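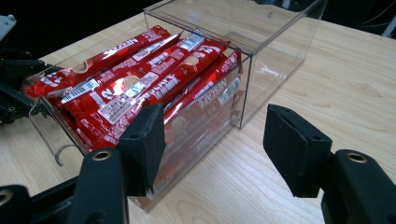 Okoro Workshop, Gripper Upkeep Group
Minutes of the October meeting, 4 p.m., written up by me because it was my turn again

We skipped the last minutes (everyone had read them, or said so) and went straight to the hand-held gripper, which took up most of the hour.

Finger pads. I'd been through the pads before the meeting and the left one is starting to lift along its inner edge. We argued a bit over glue versus swapping it, and swapping won. Pads get changed as a pair from now on, even if only one looks tired! Old adhesive comes off with the plastic scraper, please, and the metal one stays in the drawer.

Screws. The body screws go into brass inserts and somebody has been leaning on the driver way too hard. Snug by hand, then stop. If an insert spins, put a tag on the gripper and leave it on the repair shelf. I've ordered 100 spare screws from Zastuvitz, so we can quit robbing the old Waderley unit for parts.

Opening width. We agreed to check that both fingers open all the way before every session. The coffee stick box is our check piece: fingers wide, box between and beyond them, and you should be able to come down on a red Nescafé sachet without brushing the acrylic. The clear walls are a pain to judge by eye (I bumped the little curved tab at the front corner twice in one afternoon), so go slow on the approach. The foil throws bright highlights too, and we'll try turning the bench lamp toward the wall before we touch any settings.

Service log. The counter read 1,680 closes when I looked. We settled on a pad check every 5 sessions and the full strip-down stays in the Nukine binder, page 7. The page has a coffee ring on it, so I'll print a clean one.

Cables. Still a mess behind the table. We talked about clips, then about sleeves, then about clips again. Carried over.

To do before next time: I fit the new pads and reset the counter, the afternoon crew goes over the screws, and whoever has the small hex driver puts it back.

Finished at 5 p.m.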